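Cilent tightens floor-clearance rules for robot hand trials

New practice note covers loose cables, fabric covers and wrist-level cameras

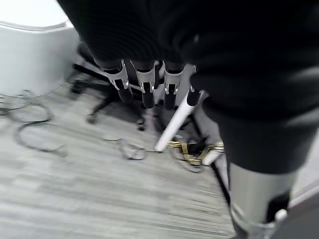 What changes in October

Cilent has issued a revised practice note for sites that run multi-fingered robot hands in ordinary offices and workshops. The note takes effect in October and applies to all work under the Bemeo program, including the test rooms at Lekthorpe.

The main change concerns the floor. Under the previous edition, operators had to keep cables out of the arm's planned path. The new edition extends the requirement to the full reach of the arm, including areas below desk height. Power and data lines inside that reach must be taped, covered or routed along a wall before motors are enabled. Straps, rods and other loose items must be logged as task objects or removed.

Furniture on casters is treated separately. Chairs may stay inside the reach if the task calls for them, but their position must be recorded at the start of each run. If a chair moves without being part of the task, the run is to be paused and the position recorded again.

The note also sets terms for fabric covers on hands. A cover must leave the finger joints free through their whole range and must not reach the fingertips. Operators are to check the knit for snags at the start of a shift and after any contact with webbing or cable. A torn cover ends the session for that hand.

Cilent reviewed 558 run logs while preparing the revision. Of these, 554 had a completed start-of-run checklist. The remaining four were returned to the sites. The review did not grade task results.

Wrist-level camera views must now be checked at working speed as well as at rest. Where motion blur hides the fingertips, the operator is to lower the speed or add light before continuing. Sites must keep 20 seconds of video from each check.

Kwok, which supplies arm fittings to the program, will change its installation sheet to match. The new sheet requires clips and bands on the arm to be inspected together with the hand cover.

Sites may use the old checklist until their current batch of runs is finished. The largest open batch, at Lekthorpe, has 1,330 runs scheduled. Requests for exemptions must be filed in writing before a batch begins, and an approved exemption covers that batch only.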